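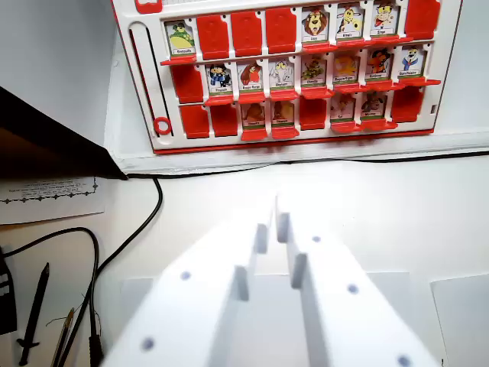

How to read a temperature record from your local weather station

Many people who argue about climate have never opened a station file. I was the same until last winter, when I wanted to know if the summers in my town became warmer since my childhood. The work took me two evenings, and you need only a spreadsheet program. In this page I write down the steps in the order in which I did them.

Step 1. Choose the station

Look for a station with a long record in one place. I started with Baker, which is the nearest to my house, but it has only 8 complete years. This is too short to say anything about climate. The next one, Mistine, has 34 years, so I used that. A farther station with a good record serves you better than a near one with many holes.

Download the daily file, and also the station history if there is one. The history is often a separate text file, and people forget it.

Step 2. Clean the file

Open the file and sort the temperature column from low to high. Missing days are usually written as a strange number, for example -9999. Replace these with an empty cell. If you leave them, your averages will be nonsense, and you will maybe not notice it in a yearly figure.

Then count the missing days for each month. I leave out a month when more than five days are missing. Other people use a different limit. Choose one, write it down, and keep it for all the years.

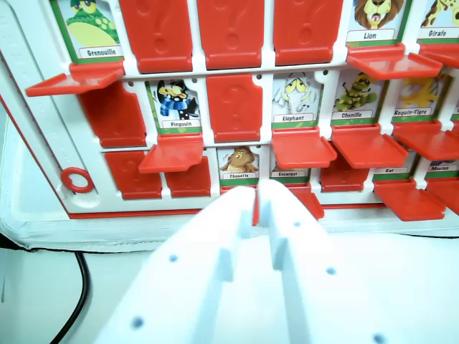

Can I fill the missing days with the numbers from a neighboring station?

It is better to leave them empty when you are a beginner. Two stations can differ by several degrees on the same morning, and to correct for this you must first know the usual difference between them in each season.

Step 3. Calculate the anomalies

For each month, take the average of all the years. Then subtract this average from each single month. If the average July is 21.4 degrees and one July was 22.6, the anomaly of that July is 1.2. With anomalies you can compare a January with a July, and the seasons do not hide the slow changes.

Put the results in a new sheet. Do not write over the original data. I did this once and had to download everything again.

Step 4. Check for jumps

Make a line chart of the yearly anomalies. Look for a place where the line goes suddenly up or down and stays there. Then open the station history and see what happened in that year.

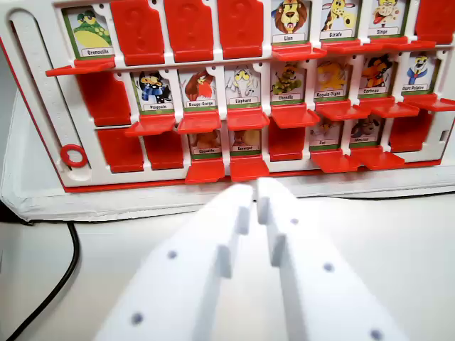 At Mistine the line drops in the eleventh year, and the history says that the thermometer was moved 200 meters, from a paved yard to a grass field. This drop does not come from the climate. I calculated the trend separately for the years before and after the move, and I compared both with Ekwueme, a station on the other side of the valley which was never moved.

Step 5. Write down what you found

Save the name of the station, the years, your rule for missing days and every change you made. One station tells you about one place, so be careful with big conclusions in either direction. My next file is Brekuna, where 97 percent of the days are present, but the older part has the temperatures in Fahrenheit and must be converted first.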